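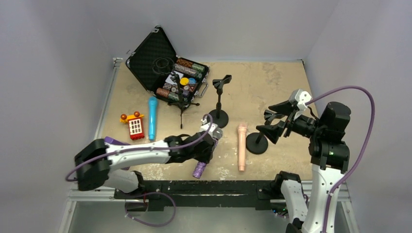
Posted by jarden_prints on Thursday, March 26, 2020
Community Help > Arts & Makers > Selling your work

How do I price a limited edition linocut when the first few already sold cheap?

I make linocuts, mostly lake and shoreline subjects, and I have been selling them at the Jollberg winter market for a few years. In November I put out a new two-color print of the old boathouse. I numbered it as an edition of 89 and priced it at $45 unframed. Three went on the first day, all to people who walked up to the table.

A small gallery, Zarkmont, has now asked to carry the rest. They take half. They think the print should be $120, and looking at what else they hang I can see why. At $45 I would get $22.50 a print from them, and the paper alone is not cheap. I also have to soak and tear every sheet by hand.

My trouble is with the three people who already bought. If I raise the price this much, is it unfair to the gallery's customers, who could find out what the first ones went for? Can I still sell at my own market table for less? And could I print more than 89 if it does well? The block is in good shape and I haven't canceled it.

I don't have a website shop. Any advice welcome.

inkandbrayer
Member, 681 posts

Raising the price partway through an edition is normal. Plenty of printmakers do it on purpose, with the early numbers cheaper and the price going up as the edition sells down. The people who paid $45 have no complaint. They own something that now sells for more.

What you can't do is have two prices at once. If Zarkmont has it at $120 and you have it on a market table for $45, a customer will find out, and the gallery will send your work back. Pick one retail price and use it everywhere. At your own table you keep all of it, and at the gallery you keep half. Some galleries also want to be the only seller in town, so ask about that before you sign anything.

I would not jump straight to $120 unless your other prints are going up too. One print at $120 next to five at $45 looks odd. When I went through this I moved everything up over two seasons. Ask the gallery if they would start at $85 or $90 and raise it after the first dozen.

On printing more: no. You wrote 89 on the first three, so it is 89. You can pull artist's proofs, but keep those to a few, mark them A/P, and don't treat them as a second edition. If you want to use the block again, change the colors or recut part of it and call it what it is, a second state or a variant edition with its own numbers. Tell the gallery before you do.

Get these in writing:
Retail price and who can change it
Your share and when you are paid
Who pays for framing
Who covers damage or theft while the prints are there
How long they keep the work, and how you get it back

Don't hand over all 86 at once. Leave them ten and keep the rest flat in a drawer.

hourani_road
Member, 3 posts

just charge what they tell you, they know what people pay. my aunt sold watercolors for years for next to nothing and regretted it

papermoth
Member, 261 posts

Agree with the long answer above, except on the starting price. If the gallery has a feel for its buyers I'd go with $120 and see. It is hard to raise a price in a gallery once regulars have seen the tag, and a lot easier to start where you want to be.

Also check whether your market has rules about work that is sold elsewhere. The one I do asks for a list each spring. And keep an edition record if you don't already. Mine is a plain notebook with the print number, date, buyer or gallery, and price. I have had to look things up in it more often than I expected, mostly for numbers out on consignment.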